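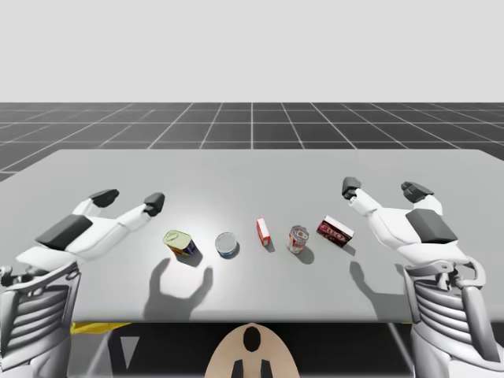

How long do opened pantry goods stay good once the seal is broken? Longer than most people assume for anything dry, and shorter than most people assume for anything with oil in it. Dry white rice in a closed jar is fine for years. Ground nuts are on a clock from the first day.

I have kept a pantry log since the move. It is a spreadsheet with one row per package: what it is, net weight, date opened, date finished or thrown out, and a free text column for the reason. It now has 1,098 rows. Of those, 89 ended in the trash, and the rest were eaten or are still on the shelf. I had expected the discards to be mostly things I forgot. The bigger group was things I remembered perfectly well and had stored badly.

The main failure modes, in the order the log ranks them:

Rancidity. Whole wheat flour, brown rice, flaxseed, walnuts, sesame oil. The fat oxidizes, and the smell goes from nothing to wax crayon or old paint. Heat and light speed it up. My worst cabinet is the one beside the oven, where a probe thermometer read 89 degrees on a June afternoon with the oven on. I moved the oils out of it that week and the walnuts into the freezer.

Moisture pickup. Crackers, brown sugar, milk powder, bouillon. None of these became unsafe. They became bricks, or went limp. Crackers can be brought back with a few minutes in a low oven. Milk powder cannot be brought back by anything I have tried.

Insects. Two incidents, both pantry moths, both starting in birdseed that should never have been in the kitchen. I lost every paper bag on that shelf and nothing in glass.

Flavor loss. Ground spices, mainly. I stopped logging these as discards and just use more, which skews the numbers.

Containers matter more than shelf position, up to a point. I started with a set of Prokitz clip-top boxes, the square ones. The gasket is a separate silicone ring that has to come out for washing and goes back in slightly twisted about half the time. A twisted gasket looks closed and is not. I tested each one by putting a folded paper towel inside, closing the lid, and holding the box under water in the sink for a minute. Three of the eight let water in. After reseating the rings, one still did, and that one now holds cookie cutters.

The replacements are plain screw-top glass jars from Lulton. They are heavier and round, so they waste the corners of the shelf, but the lid has a molded liner that can't be put in wrong. All of them passed the paper towel test. I label the lids with painter's tape because permanent marker does not survive the dishwasher.

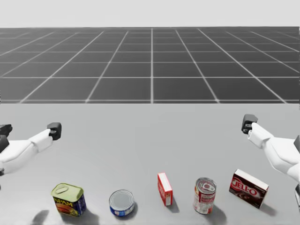

Weight is the other thing I track, on a kitchen scale that reads to one gram. A jar of brown sugar that gains weight on the shelf is taking on water, and a jar that loses weight is drying out. Over one summer a Prokitz box with a bad gasket lost enough that the sugar had to be chipped out with a butter knife. The same sugar in a Lulton jar, filled from the same bag, did not change by a single gram. Jar and contents together were 2,890 grams at the start, which is near the limit of the scale, so I would not lean too hard on the last digit.

On bulk buying: the log does not support it for a household of two. I bought rolled oats in the large sack from Wattanapong, the restaurant supply store across the river, and paid less per pound than at the supermarket. It took 348 days to finish. The last quarter tasted flat, with a bitter edge, and ended up in granola where the honey covered it. White rice and dried beans in the same size were fine. Beans do get slower to cook as they age. Mine went from one hour to closer to two, and a pinch of baking soda in the pot got most of that back.

For the spreadsheet itself I tried Avosico, an inventory app with barcode scanning. It handled sealed packages well and had no field for the date opened, so I exported everything and went back to rows and columns. I sort by date opened, oldest first, and cook from the top of the list.

Next on the list is a bag of cornmeal from the back of the lower shelf. It smells fine so far.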